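4.2 Sizing the purchase in simulation

Before asking for quotes, we laid out the Osulcombe cell in simulation, with one arm serving one liquid handler. The full equipment list came to 264 items, and most of the cost sat in seven of them. 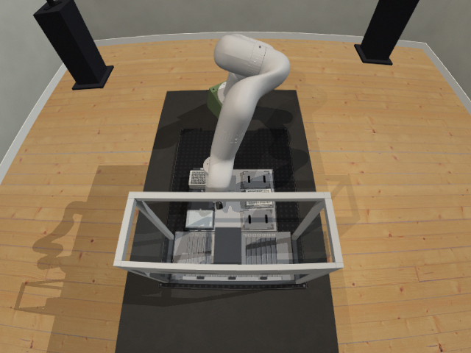 Labware holders were budgeted separately from the arm. Langat and Faner both quoted for these, and we kept 100 hours of fitting time in the plan for either supplier.

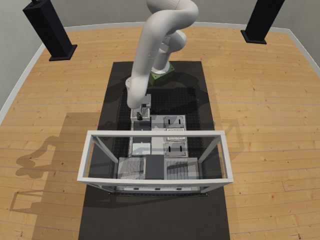
Figure 6. Simulated cell with the gripper above the slotted rack.

Floor space was charged to the project by the Harnano site, so the footprint of the table was fixed early. 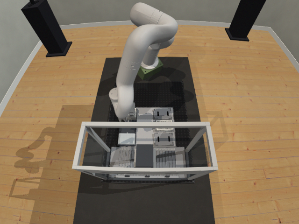 Figure 7. The arm reaching towards the framed workstation, simulated.

Running the layout took almost 463 hours of computing time, paid for from the planning budget.

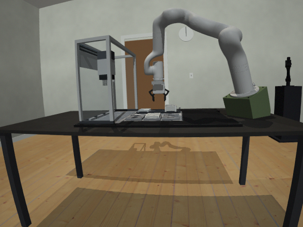 Spare capacity was the last item to be priced. A second handler would double the service contract. The right part of the base platform, between the labware and the green pedestal, is empty, and we costed one further plate holder for it instead.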